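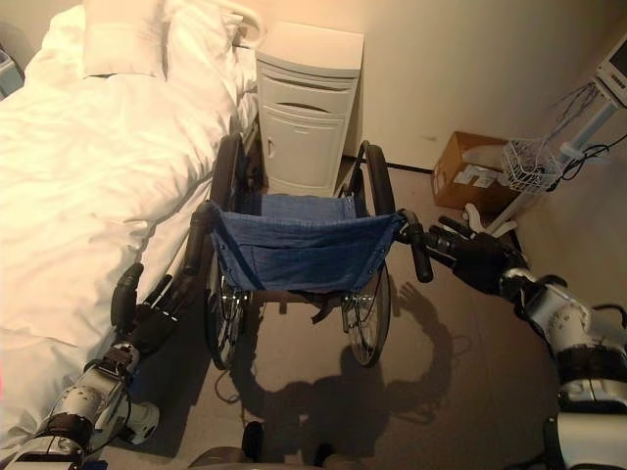
Pludard: a pile of made-up council news, with labels

Search this repository
Go to file

Hi! This is the README for Pludard, a collection of 3,620 headlines from Womik, the spoof local paper a few of us ran out of Muthu Chacko's kitchen until the hosting bill finally beat us. Every single story is about the town council of a place called Kuruc, which doesn't exist, and its mayor, who doesn't either (though I did get two emails asking when he was up for reelection).

I put it together because people kept asking me for the back catalog, and sending the same zip over and over was getting old. If you work on humor, or on telling spoof news from the straight kind, or you just miss the parking meter saga, help yourself.

What you get

headlines.csv — all 3,620 headlines, one per row, with the month, the section and the labels
articles/ — the full text of 192 pieces, the only ones we still had in a usable shape
labels.md — what each label means, plus the arguments we had over it
pronero/ — the little script that cleans everything up (the name is Muthu's fault)

The rows are in the order we published them, except January of the first year, which got scrambled when I moved laptops. I've sorted those by hand from memory and I wouldn't bet on them. 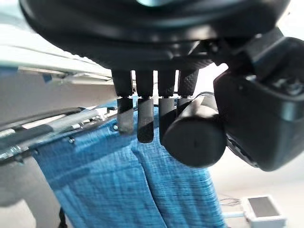

Close-up: black fingers over blue fabric.

The labels

There are 5, and a headline can have more than one:

deadpan: reads like a real council notice until the last few words
escalation: starts small, ends with the mayor declaring something
quote: the joke is in what somebody supposedly said
bureaucracy: forms, permits, subcommittees of subcommittees
running gag: you had to be there (see labels.md)

Padmavathi Arumugam and I labeled everything separately and then compared notes over a lot of tea. We disagreed most on deadpan. "Council Approves Plan to Approve Plan" took us an entire evening, and it's down as both deadpan and bureaucracy, and Padmavathi would like it known that she still thinks I'm wrong. Where we never settled it, the disputed column says yes and you get both of our answers. Please don't throw those rows away! They're my favorite part of the whole thing.

A few rows, so you know what you're in for:

"Mayor Opens Bridge, Asks Where River Is"
"Pothole on Mill Street Granted Listed Status"
"Library to Stay Quiet About New Opening Hours"
"Residents Given 30 Days to Object to Objection Form"

The known mess

Some headlines are near-copies of each other. We reused a good pothole joke whenever a deadline got close, and I've left them all in. If you're splitting the data for training and testing, group on the gag_id column first or your scores will look much better than they should.

The curly quotes are a disaster in the older rows. The script fixes most of them. Apostrophes at the start of a word still come out backward and I've stopped caring.

Also, it's all one kind of funny. Four people wrote nearly everything, and we all laughed at the same stuff, so a model that does great here may fall flat on its face with anybody else's satire.
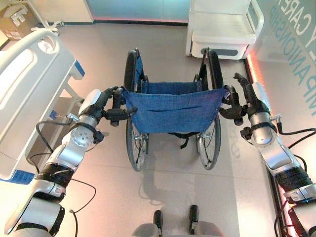 Sivaprasad Pai
Former headline editor at Womik, now looking after Pludard

Using it

Do what you like with the headlines as long as you say where they came from. The full articles are a bit different: Bhavana Poojary wrote a good chunk of them and is fine with research and teaching, but ask before you reprint one in full. And please keep the word "satire" next to anything you post. The sewer tax story went around once without it and I had a very long phone call with a very angry man.

If you find a broken row, open an issue and paste in the row number. Pull requests are welcome too, but no new headlines, please — I know it's tempting, Wai-kit Mok has sent me eleven. There's a folder on my desktop for those, and if the others ever want to start the paper up again that's where we'll begin.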